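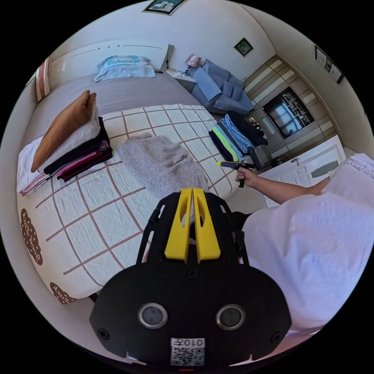
Dear Humaira,

November was a good month for the Kilier home help project, and I'm so pleased to be writing to you with (mostly!) happy news. We made 162 visits, and folding and putting away clothes is still what families ask us for most. Sadia Ghauri has been teaching our helpers to sort right on the bed, trousers in one stack and everything else in another, with the knits laid out flat before they're folded. It sounds like such a small thing, but families tell us it makes the mornings easier.

We have spent $700 of the $819 you gave us for training, and the rest is set aside for the 8 new helpers Wafula Minja is bringing on.

We use cookies to improve your visit. Accept | Manage settings

The one thing running behind is the visit schedule for Jadoon, where two families have asked for later hours and we haven't quite worked out who can go. I'll write again once that is settled.

Warmly,
Shazia Bangash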